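Week 9 handout: notes from the Petridis lab visit

Okay, so these are my notes from our trip out to the Petridis lab in Estton, cleaned up a bit for the people who couldn't come (and for those of you who came and wrote nothing down, I saw you). Read them before you start Assignment 4.

We got there at 10 a.m. and Leonora Evangelista took us straight in. She runs the manipulation group, and she'd set aside the whole morning for us, which was really generous in April with everybody's deadlines piling up. Ashraf Salem did the driving, so to speak. He's the one who knows why the arm does what it does.

The first half was the Reltport planner. I won't repeat the slides, but do get this bit straight: the planner picks a grasp, scores it, and throws it away if the score is under the cutoff. Ashraf showed us a log with 79 candidate grasps for a single object, and 23 of them made it through. People gasped a little! That's normal. Most of the ways you could grab a thing are bad ways, and you want the software to find that out before the fingers do.

Someone asked why they practice on toy kitchen stuff. Leonora's answer was that play food and small pots give you awkward shapes at a size the gripper can handle, and if you drop a pretend potato you pick it up and go again. Real potatoes roll under things and get forgotten (she had a story about that, ask me in office hours).

Then we moved over to the counter for the pot task, and this is where I'd like you to slow down and think about contact. A pot has an inside and an outside. If you want to pinch the wall, one finger has to go in and the other has to stay out, and you've got to know where the rim is pretty well before you go down.
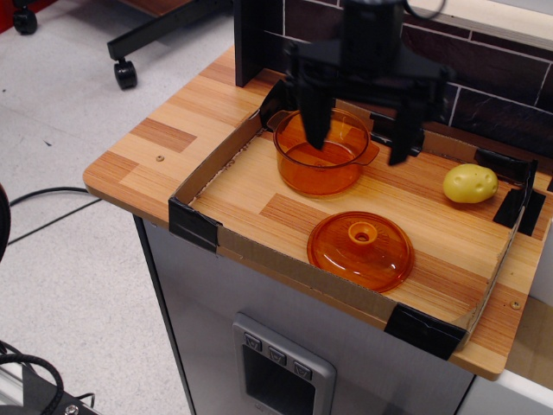 See-through plastic makes all of this harder, by the way. A depth camera can look right through the wall and report the floor of the pot, or the tray under it, or nothing at all. Ashraf calls those Suva points, after the old test set where they first ran into them, and I've started saying it too. When you get to part 2 of the assignment, check your point cloud for holes before you blame your planner.

For next time:

Write up 2 grasps for an open pot, one on the wall and one on the handle, with a sketch of each.
Say where you'd put the lid, and how you'd pick it up.
Bring questions for Leonora. She's offered to call in for the last twenty minutes of class.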